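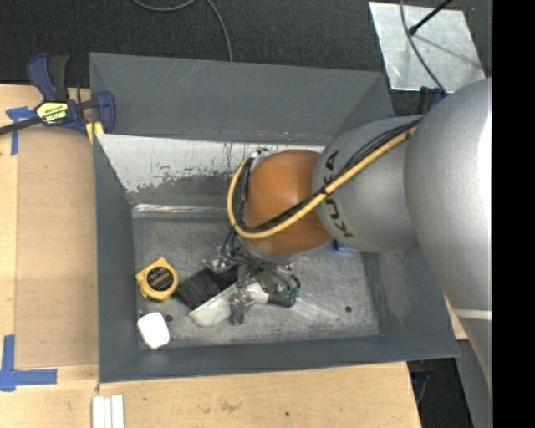 Photo: Bindstead Trade Notes

Home | Checklists | Stores | Archive | Contact

Benches and open bins: June walk-round, Catterall unit

Tick it only if you put a hand on it. Last time the sheet came back all ticks, and I don't believe a sheet that is all ticks.

[x] Benches level, no rocking. One foot is on folded card again. I passed it, grudgingly.
[ ] Bin rims free of burrs. Failed on 2. The supplier, Mernard, calls them "deburred". Run a rag round one and see what you think.
[x] Bins set back from the bench edge.
[ ] Load marked on every bin. Labels say 29 kg. I'd like to know who weighed anything.
[x] Wooden tops free of splits and splinters. Fine by daylight; I would look again after 4 pm.
[ ] Carpet tiles flat at the joins. The glue is supposed to last 7 years. It hasn't.
[x] Gloves within reach. They were there. Whether they get worn is another matter.
[ ] Old shelving at Grimiseo signed off. Quoted 2,058 for replacement, which seems a lot for angle iron. Ask for a second price.

Recheck failed items before the next delivery. Don't carry ticks over from the old sheet.

Filed under: Workshop & Stores > Inspection sheets

Comments (3)

benchend: Our rims were just as bad. File and ten minutes each.

storesdoor: Is the 29 kg for the bin or what's in it? Ours doesn't say either.

oldfile: Card under a bench foot is a fail where I work.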